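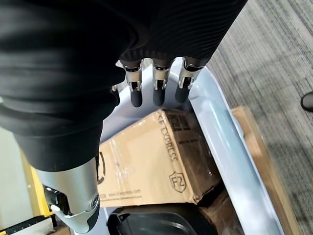

My town library stopped charging overdue fines in October, and I was against it. I wrote to the library board to say so. I thought fines taught people to bring things back, and I thought a library that didn't ask for its late fees was giving away money it needed. I have changed my mind on the second point and partly on the first, and I want to set down why, since the towns near us are now having the same argument.

Start with the money. Before the change, the Jastthorpe library took in a little more than 3,000 dollars a year in fines. That sounded like a lot to me until I read the budget. It would not cover the heating for the winter. It also had to be collected, and collecting it took staff time at the desk, postage for the notices, and a yearly fee for the part of the computer system that kept track of who owed what. The library never worked out the exact cost of all that, and I wish it had. But even a generous guess leaves very little at the end.

Then there is the question of who was paying. I had pictured careless people with plenty of money. Some were. I was one of them, and I paid my fines every month or two without much thought, the way I pay for parking. A fine of ten cents a day did nothing to make me faster. It may have made me slower, because once I had paid I felt that I was square with everyone, including whoever was waiting for the book.

The people it did work on were the ones who could least afford it, and it worked in the wrong direction. Under the old rules, a card was blocked once the balance reached 10 dollars. A family that takes out a stack of picture books and returns them a week late can get there fast. After that the parent can't borrow, the child often can't either, and the easiest thing to do is stay away. The books sometimes stay away too. If you owe money on a book you are embarrassed about, you don't walk it up to the desk.

I have heard three serious objections, and I held all of them at one time.

The first is that people should meet their obligations. I still believe this. But the obligation is to return the book, and the new rules still ask for that. After 4 weeks the library bills you for the price of the item and your card stops working. Bring the item back and the bill is dropped. That seems to me a better match between the duty and the penalty than a meter that runs whether or not anybody wants the book.

The second is that waiting lists will get longer. This one worries me most, and I don't think supporters have answered it well. A popular novel kept two extra weeks means two extra weeks for everybody behind you. The library says it has bought more copies of the books in demand, but it can't do that for everything. I would support a stricter rule for items on hold. If somebody is waiting and your book is late, your card should pause the next day. It costs you no money, and it puts the pressure where it is needed.

The third is that taxpayers end up covering the difference. They do. The amount is small, and they were already covering nearly all of the library. We don't charge children a late fee for using the playground until dark. We do expect them to leave the swings attached.

Pastilow, which dropped its fines before we did, held an amnesty first and announced it with flyers and a notice in the water bill. More than 80 overdue items came back, a few of them older than the staff who checked them in. Jastthorpe made its change quietly, with one line on the website. I think that was a mistake. Plenty of people with old balances still don't know that the balances are gone. I spoke with a neighbor last week who hasn't used her card in years for this reason, and she was surprised to hear it was clear.

So my request to the board is a different one from the letter I sent in the fall. Keep the policy. Add the rule for items on hold. Publish the return figures every year, good or bad, so that we can argue over numbers. And spend the price of a mailing to tell people that they can come back in.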